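From: Mirjana Radulović
To: kitchen list
Subject: Re: [kitchen] Fridge and table, again

Pouran wrote:

> Dear all,
>
> Three things before I go on leave for July.
>
> 1. The fridge can't stay where it is. It's jammed up against the
> white table and anyone sitting at that end gets the door in the ribs.
> I'd like the table turned the other way.
>
> 2. I'd like the bottom compartment of the fridge given over to
> bottles, lying down, and the top kept for food. At present people put
> bottles wherever there's a hole and on Elaheh's salad if there isn't.
>
> 3. Can we please agree that the table is for eating at? I moved 17
> objects off it last month, one of which was a bicycle pump.
>
> Views to the list, not to me in the corridor.
>
> Pouran

Views to the list, then, as instructed.

On point 1, I've been down with a tape measure and I'm against turning the table. The one we've got is the Pradano with the curved bit cut out of the front edge, and whoever designed it clearly meant you to sit with your stomach in the curve and your tea in front of you. Turn it round and the curve faces the wall, where only the skirting board will get any good out of it. Turn it sideways and you can't get past to the sink, unless you are Elaheh, who could get past anything.

The rib problem is real, though. I sat in the end seat for a whole lunch hour and was struck twice, once by Golshifteh, who said sorry, and once by somebody who didn't. My proposal is that we slide the table a hand's width to the left and take the end chair away altogether. The corner is rounded, so nobody will do themselves an injury walking round it, and we'd be one chair down in a room where the chairs have been breeding anyway.

On point 2, I'm in favour, and have been since the business with the salad. The lower compartment is the right place for bottles. You can get at it without leaning over the table, and a bottle on its side in there doesn't fall on anyone's dinner when the top door is opened. The top door stays shut, the heat stays out, and the fridge might stop making that noise.

I know Vasanthi is worried that bottles lying down will leak. Her cordial did, I grant you, but her cordial had a cork in it that she had whittled herself. Anything with a proper cap should be all right. I'd ask that labels face outwards so we can stop having the conversation about whose is whose with the door hanging open.

On point 3, I can only say that the table can be cleared.

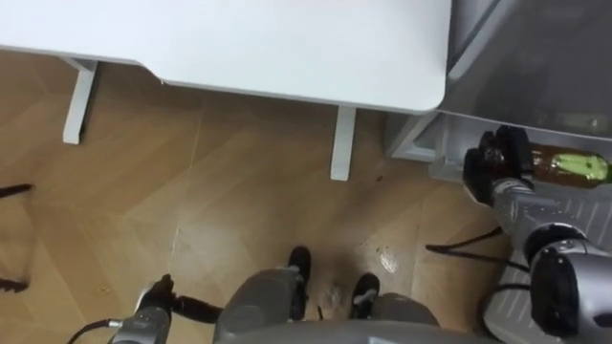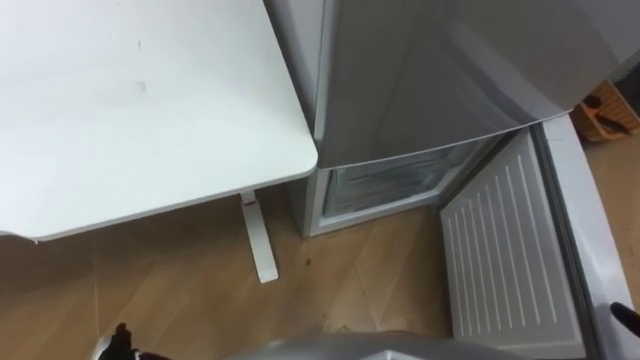
Both: the white table and the fridge beside it. Bottle with the green label in the first one only.

Please note how little floor there is between the table foot and the fridge. That long flat foot is what everyone trips on, and if we do slide the table along, the foot goes with it, so I count that as a second argument for my plan. I looked into different legs. Erdem will sell us a set with the feet tucked in, but they want 100 for it before delivery, and for that I think we can learn to look down.

Which brings me to a new fridge, as Golshifteh is bound to raise it. Stanel have one, narrower than ours, for just under 1000. We haven't got 1000. We have what's left in the tea tin after the Skurkico kettle, which lasted one winter and whose guarantee turned out to cover everything but boiling. I'd also be sorry to lose the shiny front on the present one, which several of you use to check your hair.

So, could people reply with yes or no to the following:

Table a hand's width to the left, end chair out.
Bottles in the bottom, on their sides, caps on, labels out.
Nothing on the table overnight, bicycle pumps included.

If I hear nothing I shall take it as a yes and do the table myself one evening after six, when there are fewer people about to give advice. Elaheh has offered to lift the other end. Vasanthi has offered to hold the door.

The pump is still on the windowsill, Pouran, and still unclaimed.

Mirjana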